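Course Handout 3: Shelf Placement and the Claims Made for It
Retail Display and Buyer Behavior
Instructor: Ruan Mabaso
Revised December 27, 2018

Read this before the case discussion. Bring the Herrero case with you, marked up.

1. The eye-level claim

Every trade textbook says it: eye level is buy level. Put the product where the shopper is looking and it sells. You will hear this repeated as if it were a law of physics. I would like you to ask where it came from. In most of the sources on our reading list, the trail leads to another textbook, and then to a consultant's slide.

There is probably something in it. Things people can't see are hard to buy. But "visible beats hidden" is a much weaker claim than "the top shelf is worth double the bottom one," and the second is the one that gets sold to store owners.

2. The Herrero case

Herrero, a small grocer, moved a snack line from the lower shelf to the upper shelf in October. Unit sales went from 200 to 234. The display vendor, Brosum, wrote this up as proof.

Questions the write-up does not answer:

Was the price the same in both periods?
Did anything else in the aisle move?
What did the same line do in October of the year before?
How often was the shelf empty before the move? A shelf with nothing on it sells nothing, wherever it is.
Who picked this product to report on, and how many others were moved and left out?

The last one matters most. If a vendor tries a dozen moves and reports the best, you have learned very little about moves.

3. Words we will use

Tier: one level of a shelf unit.
Facing: one unit of product visible from the front. Two bags side by side are two facings; two bags one behind the other are one.
Accessory fixture: a basket, clip or holder added to a wall or rail, apart from the main shelf.
Backdrop: whatever the shopper sees behind the goods. Brosum's catalog says a busy backdrop "adds energy." It gives no test of this.
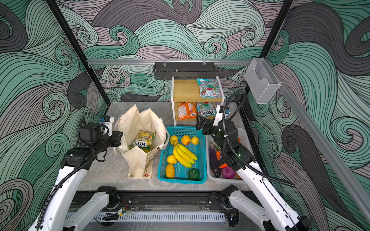
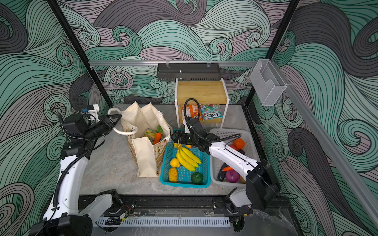
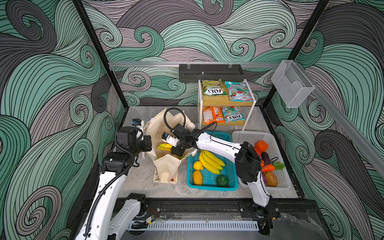
Fig. 2. Patterned backdrop with a rail, a black basket and a clear acrylic holder.

4. Accessory fixtures

These are cheap, and vendors like to add them to an order. The Relura study in your packet says they raise impulse buying. Look at its method section, such as it is. Shoppers were asked on the way out whether they had "noticed" the fixtures. Noticing is not buying, and people asked whether they noticed something tend to say yes.

Skulletti is more careful. It compared stores with and without the baskets, and found a small difference that went away once store size was taken into account. Guess which of the two gets quoted.

5. What would change my mind

A decent test is dull and not very hard to run. Pick the products in advance. Choose the stores that get the change by lot. Swap them halfway through. Keep prices fixed and log every time a shelf runs out. Report all of the products, including the ones where sales fell.

For class: write one page on how you would rerun the Herrero move on a small budget. Say what result would make you drop the eye-level claim. If no result would, say that too, and be ready to defend it.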